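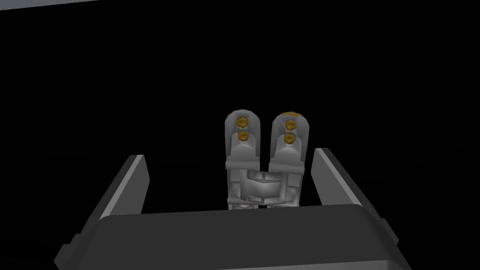
Wrist view with the fingers open and the silver part between them.

Comparing Two Sets of Gripper Fingers in Simulation
By Shewit Woldemariam

If you have ever changed the fingers on a gripper and then spent a whole Sunday wondering whether the new ones were any better, I wrote this for you. I've been there more often than I'd like to admit, and what I learned (slowly, with a lot of tea) is that the comparing is harder than the swapping. It's very easy to try one set in the morning, another after lunch, and go with whichever one left you in a better mood.

What follows is the way I do it now, in the Plarnia simulator, with two finger models: the Famero plates, which are the flat angled kind, and the Beyene set, which has a softer pad and a rounder tip. You can use any pair you like. I run everything through a little controller script I call Purnness, but the steps are the same if you drive the arm by hand with sliders.

What you'll need
A two-armed robot model that loads cleanly
Both finger models, exported at the same scale
One part to reach for, with some real shape to it
A wrist camera and a body camera
A spreadsheet, or paper if you're like my sister

Step 1: Pick one part and stick with it
Choose something with edges, gaps and a bit of shine. I like the silver part with the two rounded prongs and the gold bolts, and I'd encourage you to look for something just as awkward. A plain cube will flatter almost any gripper! Prongs give the fingers something to get wrong, and the narrow slot between them is a good place to watch for a tip that wanders.

Save the part's starting pose in the scene file and leave it alone from then on. If you nudge it halfway through, start the count again. I know. I'm sorry.

Step 2: Match the opening width
Set both finger models to open to the same gap at the tips, measured tip to tip and not at the base. The Famero plates lean outward as they rise, so the number at the base will look too small and you'll be tempted to correct it. Please don't. Open the wrist camera, center the part in the gap, and check that you can see the inner edge of each finger along its length. Those pale bevels are handy for this, as they show up nicely against a dark background even when the rest of the finger is nearly black.

While you're there, look at the bottom of the view and note how much of the part is hidden by the gripper housing. With my camera mount the lowest edge of the part drops out of sight behind the rim, so I never judge a grasp on the base from that camera alone.

Step 3: Check the reach from the body camera
Switch to the body camera and move the arm out slowly, with the fingers nearly closed. I do this in a furnished room with loud wallpaper (pink, sage and tan circles, all over the walls and ceiling) and a glossy red floor. A dark gray gripper stands out against that red beautifully, and you can follow the two narrow fingers without squinting. Against a black screen or a black cabinet it's another story, so try a few arm positions before you settle on one.

Look at what the robot's own body covers, too. Mine takes up the whole lower part of the view, white casing with a black section to the right, and the left arm can end up mostly tucked under the big black panel on that side. If you're comparing fingers on the left arm, move the camera or move the arm before you record anything.
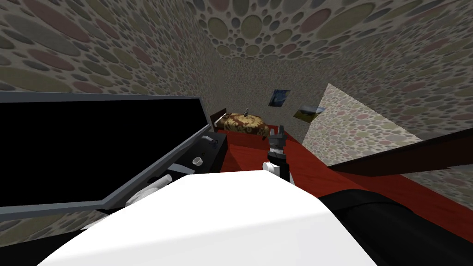

Step 4: Run the trials in alternating blocks
I do 200 attempts per finger set, switching sets every 20 or so to keep any settings drift from landing on one side. Keep the same seed list for both. Purnness saves seven values per attempt, and the only ones I look at every time are contact time, slip distance and whether the part was still held at the end of the lift.

Step 5: Read the log before the score
My last full comparison left me with a log of 2,355 lines, and 372 of them were warnings about finger contact. Had I gone straight to the totals I'd have missed that most of those warnings came from one bad collision mesh on the Beyene tip. I fixed the mesh, ran both sets again from the beginning, and the gap between them shrank a good deal.

If your log is full of the same message, open the collision view and look at the tips up close before you blame the friction setting.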